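The Colour Under Your Feet
Leonora Abella on the quiet return of the speckled floor
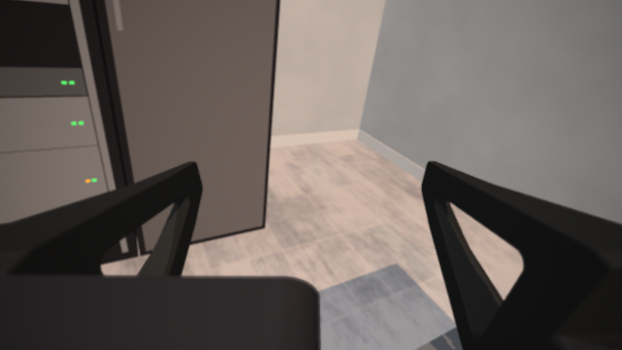
Leonora Abella has been laying floors in Bullholm for 12 years, and she lights up when you ask her about grout. She'll happily spend a whole morning shuffling samples across her kitchen bench, chasing a grey that won't fight with the tile! Her big love at the moment is anything pale and mottled, the sort of tiled floor you'd walk past beside a server rack and a big brown-grey cupboard door without a second look. Put it in a sunroom, she reckons, and it sings.

Her neighbour Toàn Đào took the plunge in October (five boxes, plus a spare for breakages) and did the whole laundry himself. He's already eyeing off the hallway, and Leonora has lent him her good tile cutter until he's finished.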